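Grabar demostraciones con pinzas de mano
Guía de Clenow, parte 2: captura

Antes de empezar debe estar terminada la calibración de la parte 1. Si las pinzas se han desmontado o se les ha cambiado algún cubo de marcadores, hay que repetirla.

1. Preparar la sesión

Cargue las dos pinzas y arranque Trurkdale en el ordenador de captura. Asigne la izquierda al canal 0 y la derecha al canal 1. El orden queda escrito en la cabecera del archivo y no se puede corregir después sin volver a exportar.

Abra y cierre cada pinza 3 veces por completo. El programa toma de ahí los límites de apertura. Si la curva no llega a cero con los dedos juntos, revise el encoder.

2. Definir la tarea

Escriba la tarea en una sola frase, con verbo, objeto y destino: «sacar la lata de la nevera y dejarla en la mesa». Una frase con dos verbos principales suele esconder dos tareas, y conviene grabarlas por separado.

Fije la posición inicial de las manos y repítala en todos los episodios. La posición de los objetos, en cambio, debe variar entre episodios.

3. Grabar

Pulse iniciar, espere el pitido y mantenga las manos quietas un segundo. Ejecute la tarea a velocidad moderada. Los giros bruscos de muñeca producen saltos en la trayectoria que el filtro no recupera.

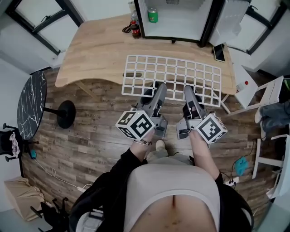 La pose de cada mano se calcula a partir de los marcadores, de modo que al menos una cara del cubo debe quedar a la vista de la cámara de cabeza durante todo el episodio. Compruébelo en la postura inicial, con los dedos apuntando hacia delante. El cubo derecho, montado en el lado exterior de la pinza, es el que conviene vigilar al meter la mano en una nevera pequeña como la de la mesa: entre con la muñeca recta y deje la puerta abierta del todo. Las mangas no deben tapar ninguna cara.

4. Revisar y exportar

Descarte los episodios con más de 232 ms seguidos sin detección. El resto se exporta con el perfil Ko, que remuestrea ambas manos a la misma frecuencia y recorta los tramos quietos del principio y del final.

Para una tarea a dos manos, el entrenamiento en Cliruvness admite lotes de hasta 1.000 episodios. Los lotes mayores se dividen antes de subirlos.

Siguiente: parte 3, reproducción de trayectorias en el brazo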